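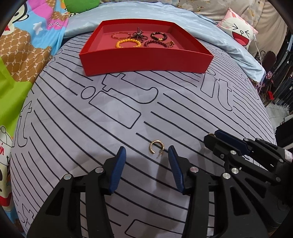 I have wanted a proper home for my bits and bobs for years, and the Skundus open tray box in red is the first one that has lasted past a fortnight with me. I bought mine in Vemcombe back in April, from the little gift shop near the bus station, and paid a good deal less than I'd expected to. It's a plain thing really, a shallow rectangle with no lid, bright red on the outside and a softer pinkish red inside, and I find the lining lovely to look at when I've got it out on the bed for a sort through. My thin bangle goes at the back left, the beaded bracelets lie wherever they like (the yellow-orange one always ends up near the front!), and even my great spiky dark metallic piece has room to stand up without poking anything else. The gold hoops go in last, as a rule.

What I like best is being able to see everything at once. My old box was an Etura with drawers, very handsome, but I'd forget what was in the bottom one and wear the same black beads all winter. Now I look in of a morning and choose, and it takes me no time at all — well, less time than it did.

A few grumbles, to be fair to anyone reading. It does gather dust with no lid, so I go round it with a soft brush every so often. There are no compartments, and very fine chains will tangle, so I keep those on a hook by the mirror. And I wouldn't carry it up the stairs one-handed with a cup of tea in the other, as I did once, and was finding studs on the landing for days.

My friend Khrystyna Antoniuk has the larger one for her scarves and sewing things and is very pleased with it, though she says hers scuffed a bit at one corner. Mine hasn't so far. If you've a big collection you would want two, I should think, or the larger size. For everyday pieces like mine it's just right, and I've already put one by for my sister's birthday, in the same red.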